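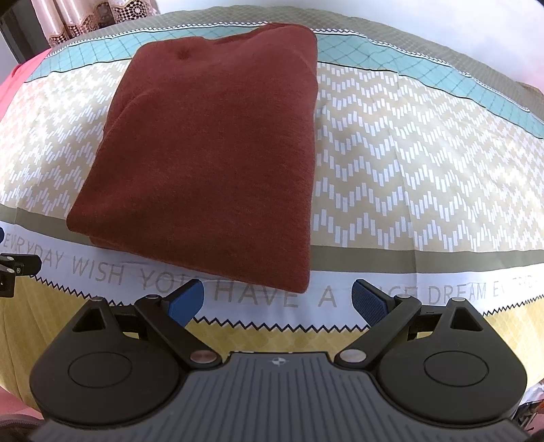 Adolon: laundry handling, equipment planning
Progress report for February
To: Britt-Marie Lunde
From: Edivaldo Caldeira

Where we are

The short version is that I don't want to sign the Nuven order yet. The home recordings are going ahead and the people doing them have become good at it. The case for buying a full robot cell this budget year is weaker than it looked when we wrote the plan, and I would like us to agree on that before the next review, while the money is still in the account.

You asked for three things after the last report: what the hand-held work is producing, what equipment it needs to carry on, and whether the cell should be bought now or later. I take them in that order.

What the hand-held work is producing

We now hold 50 hours of folding and unfolding done with the hand-held grippers in real bedrooms. Sweaters and long-sleeved shirts make up most of it. I asked for beds in place of tables because that is where a lot of laundry gets folded, and because the original plan assumed a flat, plain, hard surface that I have yet to find in anyone's home. Patterned bedspreads are common. Dark garments on a busy print are easy enough to pick out. A pale shirt on a pale print is another matter, and we have too few of those.

The hours figure needs some care. It is recording time, and it includes pauses, restarts and people smoothing a sleeve for the second time because they didn't like the first attempt. I have not found a fair way to strip that out and I would rather give you the raw number than a cleaned-up one I can't defend. Please don't divide it by the number of garments in the funding summary. Someone will then quote the result as a folding speed.

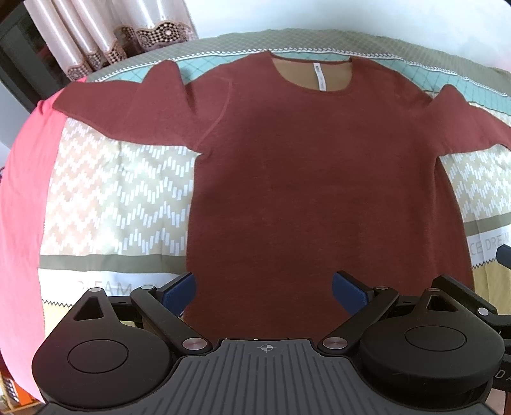 Home recording for Adolon: long-sleeved shirt laid out on the bed, hand-held gripper at the hem.

The steps that worry me are the ones where the cloth has to be turned or tucked. Laying a shirt out flat is mostly patience. Bringing a sleeve in under the body and keeping it there while the other side comes across takes a person several small corrections, most of which they make without noticing. Watching the recordings back, I count this as the hard part of the job, and it is the part the Nuven demonstration skipped. Their arm folded a square towel. It folded it well. We are not being paid to fold towels.

What is needed to carry on

Grippers first. We have two quotes for hand-held units.

Purkener: $785 each, delivered, with spare jaw pads included.
Figueiredo: $2085 for a set of 3, delivered, pads sold separately.

The Figueiredo set works out at $695 a unit, a saving of $270 across three units before pads. I don't yet know what their pads cost or how long they last, and their sales desk has not answered either question in writing. If we go through pads at the rate I suspect, the saving could be gone by summer. The Purkener units are also the same type our people already hold every day, so there would be no retraining and no mixing of two kinds of recordings, which I am told is fixable in software. I've been told that about a number of things on this project.

My preference is to buy one more Purkener unit now as a spare and leave the set alone until Figueiredo replies. A spare matters more than a larger fleet. With the present number of units, one fault means a cancelled visit and a household that has to be asked again.

The other needs are small and I can cover them from the existing supplies line: labeled storage drives, a second charger, and proper padded cases. At the moment the grippers travel in whatever bag comes to hand.

There is one cost nobody put in the original budget, and that is review time. Every recording has to be looked at by a person before it goes into the training set, partly for quality and partly for privacy. Bedrooms have curtains, furniture, odds and ends on the floor, and now and then something the owner would not want shared. I have been doing much of this review myself in the evenings. That can't go on through the spring, and I would take part-time help with it over any new hardware.

Whether to buy the cell

Nuven sent a revised offer on Thursday. It adds a longer warranty and a "textile package" that I could not get them to define on the phone. The price holds only if we commit before the end of the quarter. I read that as a sales deadline and would not plan around it.

My objections, most serious first:

The offer contains no acceptance test on clothing. I have asked for one using our own garments, sweaters included, on a soft surface. They proposed a test on their bench with their samples.

Their gripper jaws differ from the hand-held ones in width and travel. If the recordings are meant to teach the robot, the two should match as closely as we can manage. Nuven says an adapter is possible. There is no drawing and no price.

The cell needs a guarded floor area that we don't have. The room we discussed would need its door moved, and Facilities have not been asked.

Service is described as "regional." I would like to know which region, and who turns up.

I am open to being argued out of this. If Nuven agrees in writing to a clothing test, with payment held until it is passed, most of my concern goes away and we can talk about floor space. Without that, we would be buying an expensive towel folder with a very nice brochure.

What I am asking you to approve

One additional Purkener hand-held unit at $785.

Part-time help with recording review, hours to be set with you.

A hold on the Nuven order until they accept a clothing test, or until the end of the budget year if they don't.

Next period

Visits continue as planned, with lighter garments moved up the list and at least one home with a plain bedspread, so that we have something to compare against. I will press Figueiredo for the pad price again. I'll also write up the tuck-and-turn steps in enough detail to serve as the acceptance test, and send you the draft before Nuven sees it. If you have views on how strict the pass mark should be, early comments would help – I'm inclined to set it high and be talked down.

Edivaldo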